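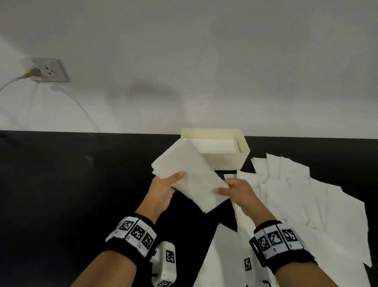

Wrist tags or a glove for teaching a gripper to handle napkins?

Hello all, hoping somebody here has been down this road. We're comparing two grippers for a napkin folding job, the Nimevano two-finger and the softer Likia one, and we record a person doing the folding first so the arm has something to copy. At the moment that's marker bands on both wrists and a camera up at head height. The wrists track beautifully, but the fingers are guesswork, and lifting a folded stack is all fingers and thumbs! Of 197 recordings I'd call 94 usable. Would a glove be better, or should I stick with the bands?

Asked on Wednesday, 8 votes

Answer 1 (accepted)

I'd keep the bands, at least for now. We tried a Koskela glove on paper goods and you lose your feel for the edge of the sheet, so people start folding in a stiff, odd way and the arm learns that instead. What helped us was a second camera low down at the side, because the fingers curled under the stack are hidden from above. Do check your tags stay in view when the wrist turns over, and have a look at where your bad recordings go wrong. Ours were nearly all at the pick-up.

As for the grippers, the soft one was kinder to a thick stack, but it kept taking two sheets off a loose pile. I'd try both on single napkins before you spend anything.

Answer 2

Which controller are you on? We had no end of bother with a Hatix until the clocks were matched up.

Answer 3

Glove. Bands are fine for boxes.

Viewed 606 times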